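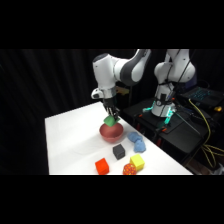 Condition your polymer clay before you roll any sheets, or the edges will crack. For one small pendant, cut a piece as big as the green cube at the reddish bowl and knead it until it bends without breaking.

## Rolling 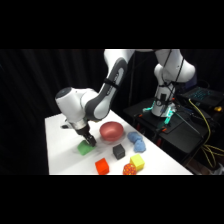 Set the pasta machine to its thickest setting and fold the sheet after each pass. Trapped air makes bubbles later, so first press the lump from above, as the black fingers press on the green block. My teacher Fatos Mladenović makes over 150 passes in one evening.

## Moving the sheet
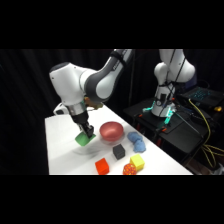 Thin clay stretches when you lift it by a corner. Leave it on baking paper and carry the paper. Only a thick block can be held between two fingers, like the green one just above the white tabletop. Sand the baked piece with 600 grit paper.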